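Pulthorpe Seed and Plant Library
Progress report to the Antwi Fund, 19/01/2024

We are so pleased to be writing with mostly good news this time! The old reading room has been cleared and painted, and the sorting tables went in before the cold weather. Your grant has paid for both of them, and for the shelving from Savotberg (delivered late, but very sturdy).

Sorting has gone better than we dared hope. We now have 1,265 vials filled and entered in the book, of which 546 came from gardens in Roltard, mostly beans, poppies and a good deal of lettuce. There are 11 boxes still to go through, and we expect to finish them by June. Red caps are kept for seed that needs a second look before it goes on the shelf, and the tables have been the making of that job, with proper daylight and a bit of greenery for company. 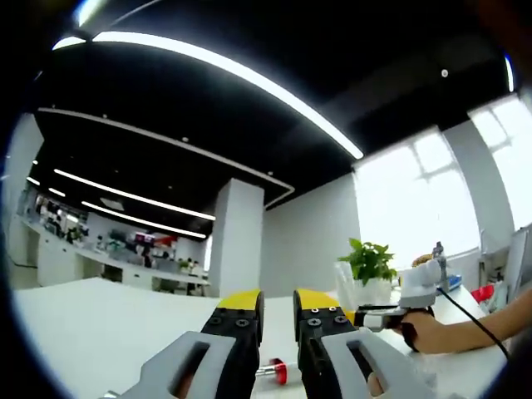

Members at the Roltard end would like the labels printed larger, and they asked whether borrowers might take two vials at a time in spring. We have said yes to the labels and will try the second for one season.

Spending is within budget, with £20 left on the paint line, which we should like to put towards labels if you are happy with that.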